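Research round-up: Jurar and the wrist view

Poonam Tyagi's group at Faddale has put out a short paper on Jurar, a grasping policy trained wholly in simulation and steered by a wrist view alone. The claim is that plain, flat-shaded rooms are good enough to learn from. I'd like to believe it, having paid for fancier ones.

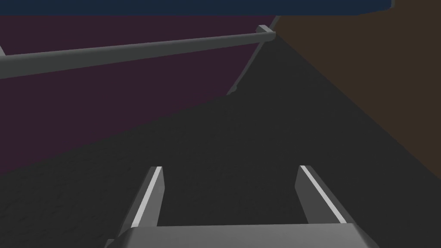
Simulated wrist view, jaws open over bare floor.

Jurar was tried on 13 room layouts, with two starting poses in each. Fine as far as it goes, but colours that clean give the policy an easy ride – a dark red wall is never mistaken for anything else.

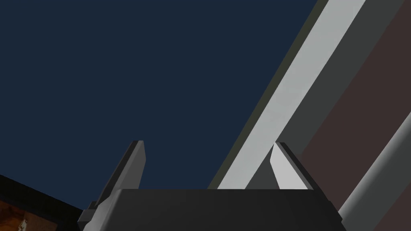
Jaws open against a navy background, pale beam to the right.

Rasmus Pärn, who reviewed the code for us, found that two of the layouts also turn up in the training set. The authors say they will rerun without them in September.
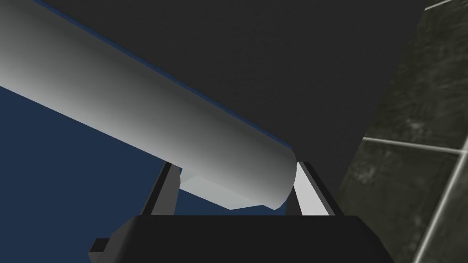 My own doubt is about contact. The paper scores a grasp by where the fingers end up, and says little about force. With the rounded end of a big pale cylinder so close to the bright inner pad of the right finger, a few millimetres decide the score, and I'd want slip figures before calling it a hold. Kerstin Böttcher has asked for the raw logs.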